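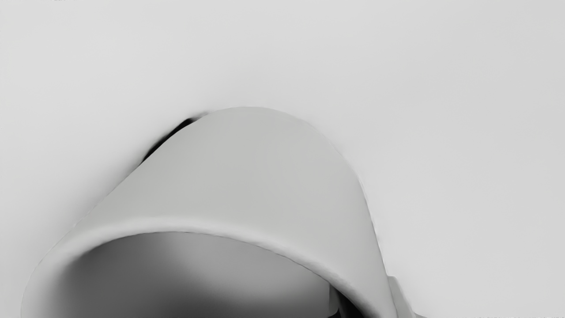 Grażyna Sobczak

The Gruvero Boxing Club has sent 153 pairs of gloves to the school gym in Lirden, and I am told they arrived in January with most of their partners. A few lefts came without rights. The coach over there wrote back that he has plenty of southpaws and will manage.

The idea came from Ichikawa, our flyweight, who retired last spring and has been unable to sit down since. She wanted to pay for a ring. A ring costs a good deal more than she won in nine fights, so she settled for ropes, two heavy bags and a secondhand bell that rings for three minutes if you hit it wrong. Trutenura, the sports shop on the corner, knocked 50 off the bill and asked for its name on a banner. The banner was larger than the discount.

Then there was the sparring night. We hoped for 800 in ticket sales and took in over 1,000, mainly on the strength of a bout between two city councilmen who have disliked each other since the parking meters. It went the full three rounds. Neither landed anything you could call a punch, and both have since described it to me as a win.

The money pays for a coach two afternoons a week until summer. Girls' sessions filled first. The boys' list is still open, and their mothers have been informed.

We go again on Friday at the usual hall, doors at seven. Bring cash, as the card reader works only near the window. Old hand wraps are welcome if you wash them first. Last time some of you did.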